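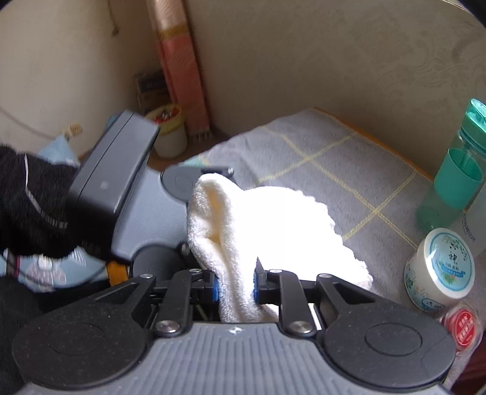 Work in this reporting period moved from fiber procurement to wash testing of the cotton terry intended for the Arkthorpe bathing facilities. The specification agreed with the Gendulier foundation calls for an undyed white towel with loop pile, because dye loss had complicated the comparison of detergents in the first phase. Pile of this kind is easily disturbed when the cloth is picked up by a gathered fold, with the loops standing up fluffy along the fold. Pile height is therefore read only on cloth that has been laid flat and left unloaded overnight. The handling instruction in the test protocol has been amended to say so.

Status as of Sep 28, 2022

Wash testing. The test lot consists of 1586 towels, divided between two suppliers, Steton and Fülöp. All pieces were given one rinse without detergent before the first measurement to remove finishing agents. The lot has since completed 31 wash cycles at the Arkthorpe laundry. The target for the full program is 65 cycles, and the schedule allows this to be reached without a second shift.

Shrinkage. Both supplier lots shrank more in length than in width. Most of the change took place in the first few cycles, and later readings are stable within the limits of the measuring table. The Fülöp lot shows slight puckering next to the end borders, where the flat weave and the pile shrink at different rates. This does not affect use but slows folding on the ironing line. The supplier has been asked to propose a change in border construction.

Absorbency. Drop tests were carried out before the first rinse and at set points in the wash program. Absorbency improved after the rinse in both lots, as expected for new terry. A later decline in the Steton lot was traced to softener carried over from another customer's load. The dosing line was flushed and the affected readings were repeated. The repeated values are used in the annexed tables, and the original values are kept in the test log.

Loop pulls. Pulled loops are recorded at each inspection and trimmed. Pulls were concentrated in pieces processed in the older washer, which has a worn door seal. The seal is on order. Until it is fitted, test pieces are run in the newer machine only.

Budget

Expenditure remains within the approved lines. The repeat absorbency readings were charged to the laboratory line at a cost of 1809 dollars. No transfer between lines is requested. The invoice for the replacement door seal will be carried by the laundry and does not fall under the grant.

Next period

Wash testing continues in October. Tensile testing of warp and weft will begin once the cloth has been conditioned, using pieces withdrawn from both supplier lots. A revised border sample is expected from Fülöp and will be tested separately from the main lot. The foundation is asked to confirm whether the sample should be reported in the main tables or in an annex.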